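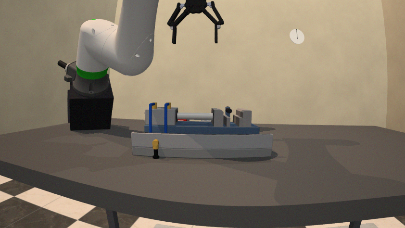 FOR IMMEDIATE RELEASE

Dredamlow Tea Rooms to reopen in May with new menu, longer hours and 1000 free scones

DREDAMLOW, 5th January – The Dredamlow Tea Rooms will open its doors again this May after a winter of building work. New kitchen, new floor, same front door. The tea rooms closed at the end of last season so the old kitchen could be taken out, and the owners, Rizvi Foods, confirmed today that the job is on schedule.

First thousand customers get a free scone. Plain or cheese, one per person, no voucher needed, no purchase needed either. Just come to the counter and ask. When they're gone they're gone.

What's changed

The kitchen is now at the back of the building instead of the side, which frees up the old pantry as a second seating room. Quieter, smaller tables, looks out over the mill stream. Dogs welcome in the front room only. The garden stays as it was apart from the gate, which has been widened for strollers and wheelchairs. The step at the side entrance has gone and there is a ramp in its place.

Restrooms have been moved inside. Regulars have asked for this more than anything else and we heard them.

Opening hours will be longer. Doors open at eight for breakfast and close at 6 p.m., kitchen takes last orders half an hour before that. Breakfast is new – eggs, oatmeal, toast, a bacon roll, and a baked mushroom dish that has been through a lot of testing and is finaly where we want it.

The menu

Scones, obviously. Same recipe. Two soups a day, one of them always vegetarian. Open sandwiches on rye. The lemon cake is back. The coffee and walnut is back too, after a good many letters on the subject. The carrot cake is being rested for now.

Tea comes from Flurkska, the small blender that has supplied the tea rooms since the first season. They have made a new house blend for the reopening, a strong breakfast tea that takes milk well. It will be sold by the pot and also loose in paper bags to take home. Flurkska's smoked tea stays on the list. So does the mint.

Coffee will be better than it was. There is a new machine and the staff are being trained on it before opening week. Oat milk at no extra charge.

Gluten-free bread on request, please say so when you order as it is kept and toasted seperately. Full allergy sheet at the counter and, from the spring, on the website.

Groups and bookings

Tables in the front room can't be booked, as before. The new back room can, for parties of six or more, mornings or afternoons. Bookings open when the new phone line is in and a notice will go up on the website on the day. Please don't use the old number – it has been disconnected and messages left there won't reach us.

Bus parties: call ahead. The lane is narrow and only 2 buses can park at the mill end at one time. Drivers get a free lunch.

Getting here

Follow signs for the mill. Parking is in the field behind the tea rooms, free for customers, a bit soft after rain. Bike racks by the garden wall. The footpath from the village comes out next to the garden gate and takes ten minutes at an easy walk.

Jobs

Rizvi Foods is hiring for the season. Kitchen, counter and weekend garden service. Experience is nice but training is given, and staff eat free on shift. Send a short letter saying what days you can work. Starting dates can be flexible for students with exams.

About Rizvi Foods

Rizvi Foods is a family-run company based in Dredamlow. It runs the Dredamlow Tea Rooms and a small bakery which supplies bread and cakes to stores nearby. The bakery stays open as normal through the building work.

Press contact

Prestix, for Rizvi Foods. Review visits can be set up for the week before opening, places limited, please get in touch early. Interviews with the kitchen team by arrangement.

ENDS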